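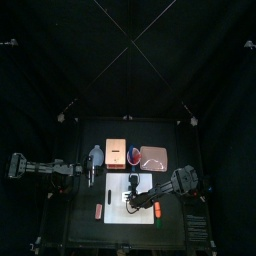
Translucent bottle, pink box with the slot, cup, and the flat tray, all in the back row

Hi all,

On July 26, 2024, a list member wrote:
> I'm down to one small table and my desk stuff is taking it over.
> Do you keep everything in a drawer or leave it out? I've got
> 19 pens and no plan.

I leave it out, but only along the far edge! I used to have two drawers for this and I never opened either one — everything I wanted was at the bottom. Now the tall things stand in a row at the back and the middle stays free for whatever I'm working on. The cup gets two things in it and the rest of the pens live in a Clondis box in the closet (seven of them dried out by November, so no great loss).

A flat tray is worth having too, a see-through one if you can find it. Mine came from Eser, and it's where I drop anything thin and bendy that would wander off otherwise. Does anybody stack theirs?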